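Hofstetter Finger Kit Review: Two Months on the Hand Gripper
By the Midel bench blog
June

I went back and forth on this kit for ages before buying it, mostly because the fingers that shipped with our hand gripper were fine. Fine until they weren't, anyway. The pads had worn shiny, one side had picked up a wobble you could feel with a thumbnail, and every small thing we tried to pick up rolled out. So I ordered the Hofstetter kit from Florberg, and it's been on the bench since.

What you get is a bag of fingers, a set of pads, a little tube of grease and a hex key that I threw in the drawer after 5 minutes (soft as cheese, use your own). The instructions are a single folded sheet with drawings clearly made for a different version of the tool. I managed, but if this is your first finger swap, set aside an evening and take a photo before you undo anything!

The swap itself goes like this. Back off the two outer screws, ease the old finger up out of its seat, clean out whatever has collected down there, and drop the new one in. Don't tighten it yet. Run the jaw open and closed by hand a few times first, so the finger finds its own place — then snug the screws a bit at a time, going side to side. I tightened one side all the way on my first go and the whole thing bound up at half travel. My fault, but the sheet could have said so.

After that you have to zero it again. Our controller runs Fostari, and the routine in there wants the jaw fully closed with nothing between the pads. I let it run 300 open and close cycles to bed everything in, checked the screws (one had moved a touch), and zeroed it a second time. It has held since then.

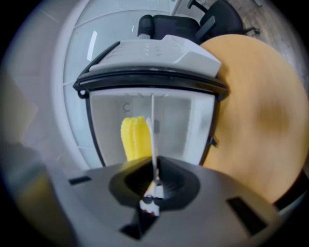 Finger alignment is what I check most now, and it's where the kit earns its money. I like to do it with the gripper pointed at something with a bit of depth, so I can tell if the tip leans. The white open-fronted container with the yellow corn standing inside does nicely, with the thin white finger coming straight up in front of it and those plain bright walls behind. A white finger against white walls isn't the easiest thing to read, I'll admit, and I'd pay extra for a colored one.

Gripes? The pads mark easily, and the grease is far too thin for my taste — I wiped it off and used what we had. Spares only come in full sets, too, so one chipped finger means buying the lot again. That annoys me more than it should.

Still, at roughly 500 cycles a week I haven't had a finger work loose, and the wobble is gone. I'd buy it again, though I'd buy a decent hex key with it.

Last updated: June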